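3. Teardown Procedure and Station Layout

3.1 Source of units

The units in this study came from the collection stream at the Dondbridge site, which receives retired office desktops from schools and county agencies. Between March and the close of intake on 5/24/20, the site logged 2114 desktop towers. From these we drew a sample of 67 towers for full manual teardown, limited to cases with a single removable side panel and a socketed processor. Units with visible corrosion or crushed corners were returned to the general stream and are not included in the counts reported in Section 4.

Each tower was weighed on arrival, assigned a line in the teardown log, and stored upright until it was called to the bench. Hard drives were handled under the site's data destruction rules, which are outside the scope of this paper.

3.2 Bench and fixture

All teardown work was done on a slatted aluminum workbench. The tower is laid on its side with the panel removed, so that the board faces up and fasteners can be reached from above. A gray 3D-printed plate, which we refer to as the Hopkin plate, is placed on the bench to the left of the case. It carries raised holders for small parts, so that a part taken from the board has a fixed place to go and is not set down among loose screws. 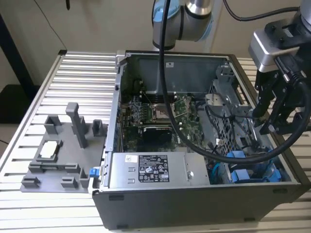

The plate went through three versions before the sample was started. In the first, the holders were too shallow, and small parts shifted when the bench was bumped. The second held parts well but took too long to clear between units. The third version was used for all results reported here. No changes were made to the plate or to its place on the bench once the first tower in the sample had been opened.

3.3 Order of operations

Teardown was divided into five stages: cables, expansion cards, memory, processor, and drives with power supply. The order was chosen to keep cables out of the path of later steps. In an earlier trial at the Munusa site, workers removed cards first and cables second. Data cables were then often pulled sideways by the card as it came out, and the plugs on the board were damaged at a rate that made the boards hard to resell.

Two features of the case have a large effect on time. The first is the route of the cables. Where power wires and data cables share the space between the drive cage and the board, the worker must separate them by hand before either can be followed to its plug. The second is the type of fastener. Carriers and slots held by plastic latches can be released without a driver, while a cage or power supply held by screws requires a tool change. We recorded tool changes separately from handling time for this reason. Figure 3 shows the area in which most of the cable handling takes place.

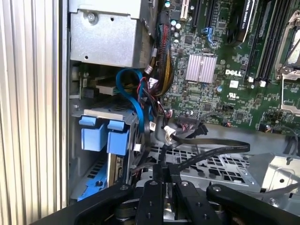 Figure 3. Interior of a Dell tower: drive cage and carrier with light-blue release tabs (left), blue SATA cable and power wires, and green motherboard with finned heatsink.

Color was a useful guide to the workers. In cases where the release points are molded in blue plastic, new workers found them with little instruction. In cases where the latches match the surrounding metal, the same workers tended to try the screws first. The Fanell worksheet, which we used to score ease of access, has no entry for color. We added one as a free-text note and coded it after the fact.

3.4 Timing

Time was recorded per stage, starting when the worker's hand entered the case and ending when the last part of that stage was placed on the plate or in a bin. Pauses to sort screws were counted as part of the stage in which they occurred. Stages interrupted by a call away from the bench were marked in the log and left out of the stage averages, although the parts recovered were still counted toward yield.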